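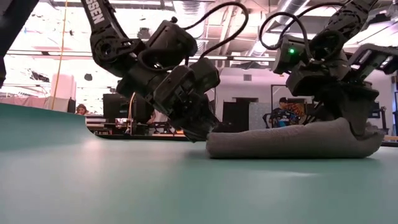
Towels losing absorbency after a few months, hard water, front loader

loopback_terry
Joined: September
Posts: 14

Setup: front loader, 40 C cotton cycle, liquid detergent, tumble dry on medium. Water is supplied by the Ditdale system and is hard. The towels are gray cotton terry, mid weight, bought as a set. After 72 washes they take up water slowly. A drop placed on the loops sits there before it sinks in. When new it went in at once.

I have stopped using fabric softener. No change after several washes. Before I buy replacements I would like to know if this is residue or if the cotton is worn out.

hex_bobbin
Posts: 2944

Residue, most likely. Softener deposits are cationic and hold to cotton well. A few ordinary washes will not remove them. Strip them once: hottest wash the care label permits, normal detergent dose, washing soda added, no softener, extra rinse. Repeat the drop test on a dry towel and compare it with one you left alone.

Do not judge it by feel. A stripped towel often feels harsher and absorbs better.

grayscale_lint
Posts: 388

I disagree on the cause. With hard water and liquid detergent, the first thing I would look at is mineral scale. Many liquids carry less builder than powders. Calcium stays in the fabric and the loops go stiff. Softener then gets blamed for it.

Test is simple. Soak one towel in warm water with citric acid, rinse twice, dry it, drop test. If it improves, it was scale. If nothing happens, go to the hot wash with soda. Do not put the acid and the soda in the same bath, they neutralize each other.

hex_bobbin
Posts: 2944

The acid soak costs little, so no objection to running it first. I would not call it a clean test, though. The extra rinsing will carry off some detergent residue too, and then you have two explanations for one result.

grayscale_lint
Posts: 388

Then run a control. One towel soaked in plain warm water for the same time with the same two rinses.
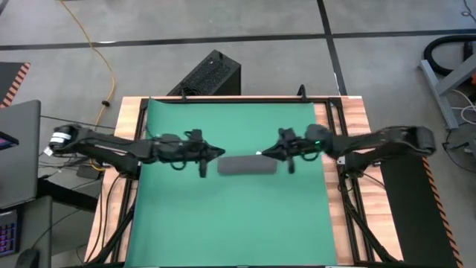
hex_bobbin
Posts: 2944

Fine. With a control it works. Same drying for both, and let them cool to room temperature before you test. I have seen people compare a towel straight out of the dryer with one off the shelf and report a difference that was only moisture content.

pilling_index
Posts: 61

Drop test is a poor measure for terry anyway. The result depends on whether the drop lands on loop tips or between them. Use the sink method: cut a small square from a towel you can spare, lay it flat on a bowl of water and time it until fully submerged. Three squares per towel. The spread is much smaller.

Also check the weight. If you know the original weight and the dry towel is now well under it, you have lost pile and no wash will bring it back.

loopback_terry
Posts: 15

I do not have the original weight. The label is gone as well. The listing at Fummont said combed cotton and nothing else of use.

I am not cutting up towels, but there are two washcloths from the same set with the same wash history. I can use those.

Which brand of washing soda? The only one at the store is Zilunow.

hex_bobbin
Posts: 2944

Any plain sodium carbonate. Read the ingredient list and skip it if perfume or a softening agent is listed.

fitz_laundry_room
Posts: 207

I look after the shared machines in a building on Fitzgerald. Two points not raised yet.

Load size. A front loader packed with terry does not rinse properly. The towels hold so much water that the drum level reads low and the bath stays concentrated. Fill to two thirds at most.

Spin speed. We went from 1000 rpm to the next step up for towels and the stiffness complaints dropped. Less water left in the fabric at the end means less dissolved mineral left behind when it dries.

grayscale_lint
Posts: 388

Agree on load size. On spin, the effect is real but small if the rinse was good. High spin also flattens the loops against the drum, so shake each towel out before drying or you get the board effect.

pilling_index
Posts: 61

Medium heat in the dryer is fine. Take them out when just dry. Overdrying makes the fiber brittle and you will see it in the lint filter.

loopback_terry
Posts: 16

Plan: washcloth A in citric acid, washcloth B in plain water, two rinses each, same dryer load, sink test the next morning. Then hot wash with soda for both and test again. Towels at two thirds load from now on. Will post the times.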